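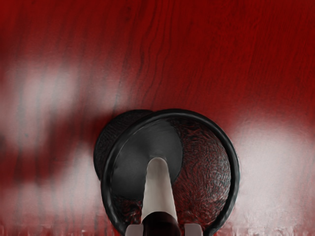
Marcela Polák has been trying to throw things out since January. Her flat in Podska has 13 drawers, and she has emptied seven of them on to the bed, slept on the sofa, and put most of it back. Her rule is that whatever stays must have a use she can name aloud. It's a hard rule on small black round things left on a glossy red tabletop, which might be a strainer and might not, and which she would keep either way.

The decluttering trade has no patience with this. Juraj Slanina charges by the hour to stand in people's kitchens in Prillach looking sad about their jugs. He told me the average client gives up after 28 minutes — usually at the cables.

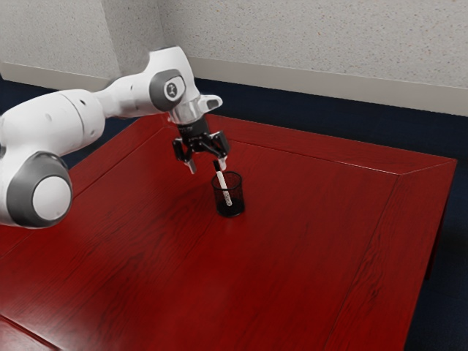 He was less keen to discuss his own garage. I saw it briefly, through a door he was closing, and there were almost 30 paint tins in there, plus a canoe. "Those are for a project," he said.

Marcela has a project too. She has bought a set of storage boxes, which arrived in a very large box, and she's keeping that as well. It's a good box.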